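Hevard Neighborhood Lunch Program
Update for the Wisier Fund, February 25, 2021

Hello again from Hevard! I know I promised this at the end of January, and then the snow came and the van wouldn't start, so thanks for being patient with me.

How many lunches

We served 312 lunches in January, up from 283 the month before. Most of that jump is Momthorpe, where we added a second stop outside the library (folks over there had been asking since the fall, and they showed up the very first day). Soup days are still the busiest by a mile. The tuna wraps, not so much. I'm dropping them.

Where the money went

Groceries took the biggest bite, same as always. Produce was pricey, so I leaned on cabbage, carrots and a whole lot of beans. Your grant also paid for 6 insulated carriers and I love them! Chili packed at ten is still steaming when we get to Klinhom, even with the bad roads. The van repair came out of our own savings, and I'll send the receipt so you have the full picture.

What didn't go so well

We missed two delivery days because of the weather. I called everyone on the list, but a few numbers were out of date and some people waited outside for us, which I felt awful about. I'm redoing the phone list now and asking for a backup number while I'm at it. The low-salt menu is also running behind. I have the recipes, I just haven't found a bread we can afford.

Trays and drinks

Everybody who eats in gets a tray, and bottled water is there for anyone who wants it. Coffee is back too, one pot at a time.

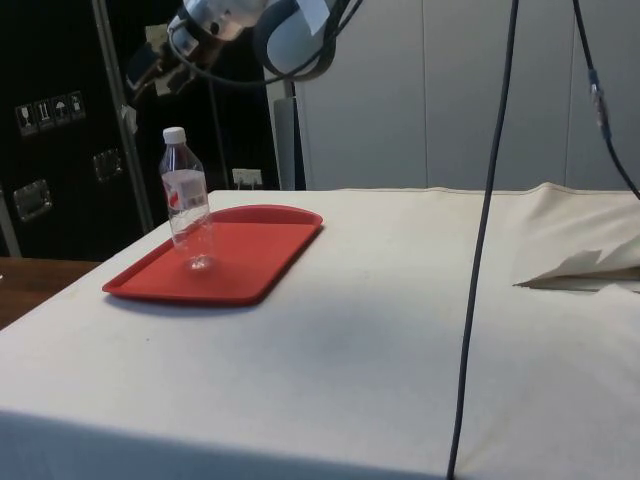

What's next

Spring menu first, then the low-salt meals. I'd also like to try a Saturday pickup in Klinhom if I can get the hall key sorted out. Could we talk about moving what's left in the supplies line over to gas? It isn't much, but the extra stop adds up. Call me any afternoon, I'm usually done with dishes by two.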